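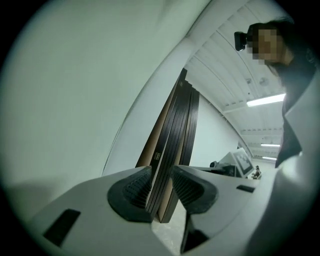

Thin boards, held on edge.

seda_knits
Right, need opinions before I click buy. My cousin's wedding is in February, up the coast, so it'll be hot as. I've narrowed it down to two suits. The Pradora linen blend is $1,150 and the Saxena wool is $1,955, both in navy. I own one suit already and it's charcoal and it hates me. Which would you go for?

Brasel
Wool, every time. A light open weave breathes heaps better than people think and you won't look like a scrunched-up paper bag by the speeches. 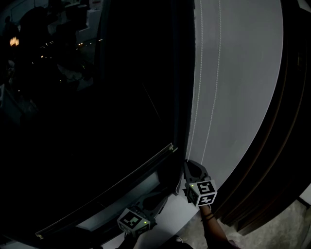
I had a linen one for my brother's do and it was creased before I got out of the car. Never again.

Ro-un Ban
Disagree with Brasel. It's a summer wedding, creases are half the charm! Get the Pradora, spend a bit of what's left on having the trousers taken up properly and put the rest on shoes. My tailor took 2 cm off the sleeves on mine and it looked like a different jacket.

Brasel
Charm for the first hour, mate. Check the lining too – if it's full polyester you'll cook in either of them.

seda_knits
Just looked, the Pradora is half lined and the Saxena doesn't say. Will ring them after 6 when I knock off.

Ro-un Ban
Ask what colour the buttons are while you're at it. Mine came with shiny gold ones and I had to swap the lot.

seda_knits
Oh no. Adding it to the list, ta.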